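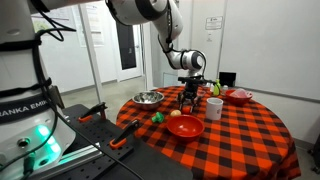 Visit report: Grereck comics printing works, Dildale

The Grereck works prints and binds comics for small publishers, mostly trade paperbacks collecting four to six issues. It opened its floor to visitors on December 28, 2024, between the holiday shutdown and the first January run. I went because two of the books I reviewed last year came from this plant, and both had the same problem: art lost in the gutter on double-page spreads.

The tour was led by Kiprono Barasa, who runs prepress. It began in the file room, where incoming pages are checked before any plate is made. Publishers send one PDF per issue. The software flags missing bleed, low resolution and any lettering closer than 3 millimeters to the trim. It does not flag lettering near the spine, and this has to be caught by eye. Barasa had a proof of Nurthorpe, volume 1, on the light table. In the original single issues, which were stapled, the spreads opened flat. In the collected edition a caption box on one of them sat squarely across the fold. The artist was asked to move each half of the spread outward and repaint the strip between. For most titles the publisher declines to pay for this and the page goes through as drawn.

Color was the second stop. Line art and color are kept on separate layers as late as possible, so that black lettering prints in black ink only. If the layers are flattened early, small type is built from all four inks and any slip in registration gives it a colored fringe. I had noticed this fringe in the back half of Mutiso and had put it down to a deliberate effect, as that story makes a good deal of faulty reproductions. Barasa checked the job record. The last two chapters had been supplied flattened. My review will need a correction.

The press itself was stopped, with its side covers off for cleaning. It takes flat sheets, and each folded sheet becomes one section of the book. Visitors could walk the length of it on the operator's side. I would have liked to see it running, but the finished sheets on the delivery table were useful enough. A page printed on the uncoated stock looked noticeably duller than the same page on coated, with the night scenes suffering most. Several publishers have moved to uncoated for the feel of it. Colorists are not always told.

Brian Lema took over for the bindery. Two methods are in use:

Glued. The spines are milled off and the loose leaves are set in adhesive. Used for most paperbacks. The book resists opening, and the inner edge of every page is hard to see.

Sewn. Sections are stitched through the fold, then glued lightly. The book lies closer to flat. Slower, and the minimum order is 300 copies.

Lema opened one of each at the same spread. On the glued copy 7 millimeters of art disappeared on each side of the fold. The sewn copy lost almost none, though the stitching showed at the center of each section. He keeps a shelf of returned books from 42 titles, filed by fault, and let us handle them. Cracked spines took up the most room, then pages bound in the wrong order. One misordered thriller read plausibly for a good ten pages before I caught the error — the script was fond of flashbacks.

Practical notes. The works is a short walk uphill from Dildale station and the entrance is at the rear, by the loading doors. Closed shoes are required. Photography is allowed everywhere except the proofing area, where unreleased pages are on the walls. The shop by the exit sells overruns at half the cover price. I bought a sewn Nurthorpe and have not yet compared it with my own copy.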